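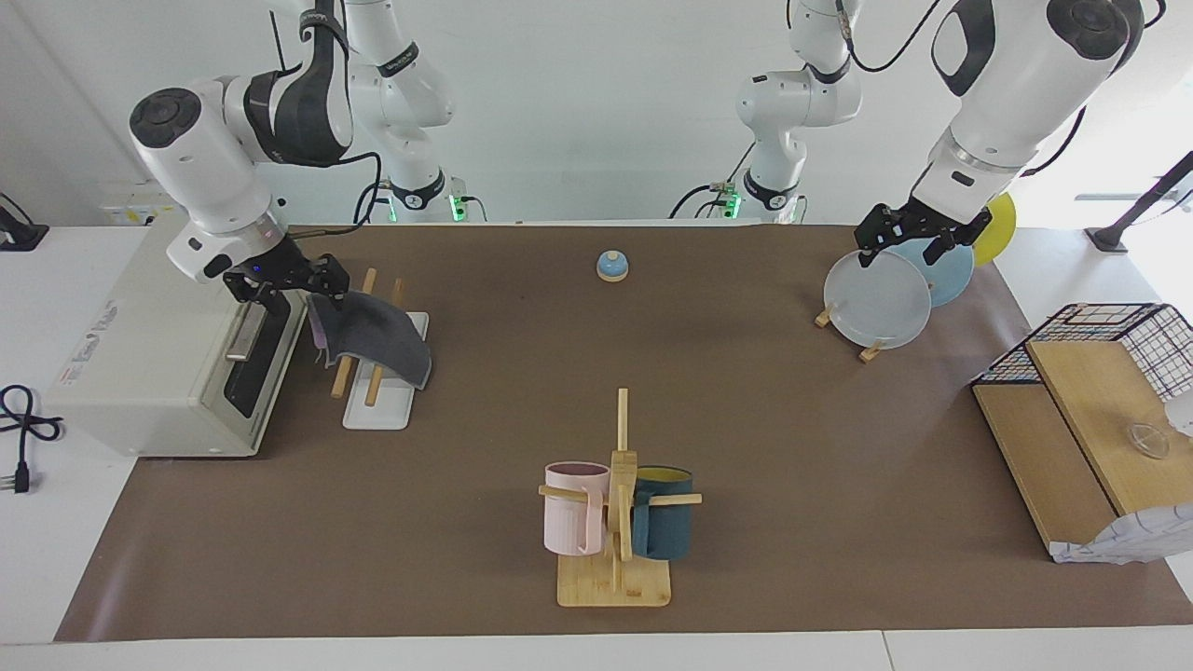
Noelia Toledo told the Cisneros town council that her water bill had doubled in a year and that she would like to know what she was paying for. Her question opened a two-hour hearing on a plan to replace the meters in 1,083 homes.

The work would start in February and be done by Drimov, the company that already reads the town's meters. Under the plan, 971 of the homes would get a new meter at no charge. The rest have older pipes and could face a fee of up to $21 a month until the extra work is paid off.

Obinna Etim, the town's water manager, said many of the current meters run slow or stick, and that bills based on estimates have caused most of the complaints his office gets.

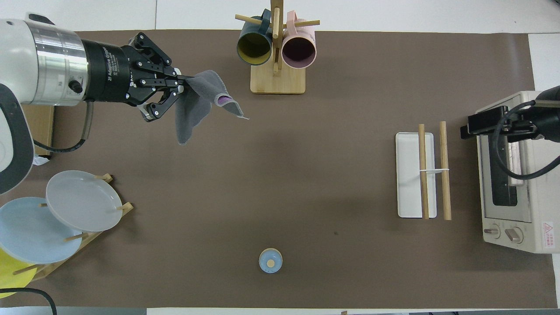
The council also heard from residents of Dolell Street, where low pressure has been a problem since the main was repaired. Chinyere Igwe asked that the street be moved to the front of the schedule. Etim said he would look at it but made no promise.

A vote on the contract was put off to the next meeting. Written comments can be left at the town office until then.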